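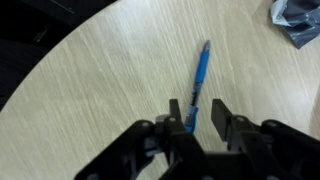 Tips for comparing two grippers on a home workbench

I try grippers on the table in my small workshop, and each time I forget something and must begin again. So I write the points down. The two I compared last were a two-finger model from Gutmont and an older one from Plutarden, both with the camera at the wrist.

Start with a pen
A plain ballpoint is a good first object. It is thin, it rolls, and it has a soft part and a hard part. Try the rubber grip section first, then the clear barrel, then the end with the clip. My Gutmont fingers hold rubber very well but on smooth plastic they let the pen turn.

Lay the pen between the open fingers
Put it so that it points away from the gripper, with the end in the gap. Look at the camera view before you close. If the pen is nearer to one finger, that finger touches first and pushes it sideways. Sometimes I leave it so on purpose - a gripper which can forgive this is worth more to me.

Mark the place
A small piece of masking tape on the table is enough. Do not use tape with a shine, the camera does not like it.

Same number of tries for both
I make 40 closings with each gripper and write every one in a notebook, also the bad ones. With 4 or 5 tries I believed the Plutarden was better, and later I had to change my mind.

Check the screws at the finger joints
After a long session they can become loose and the fingers do not meet straight any more. I check before and after. Mine needed a quarter turn after 239 closings.

Light
Soft light from above is best. With a desk lamp from the side, black fingers make a dark shadow on the object and the edge of it is difficult to find.

Still to try: the flat rubber pads from Vídalín, and a slower closing speed in the controller.

Last changed 13 February 2018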